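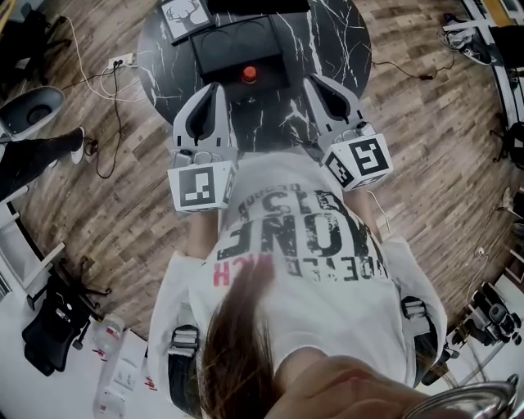

## Beistelltisch Grusow, rund

Runder Tisch aus der Serie Grusow von Grusa. Platte in Schwarz mit weißer Marmorzeichnung, matt versiegelt. Das Gestell wird verschraubt geliefert, Inbusschlüssel liegt bei.

- Höhe: 516 mm
- Gewicht: 11 kg
- Artikelnummer: 2000-GW
- Lieferung: frei Bordsteinkante

Heiße Töpfe nur mit Untersetzer abstellen. Zur Reinigung ein feuchtes Tuch verwenden, keine Scheuermilch. Ersatzfüße sind unter „Zubehör“ gelistet.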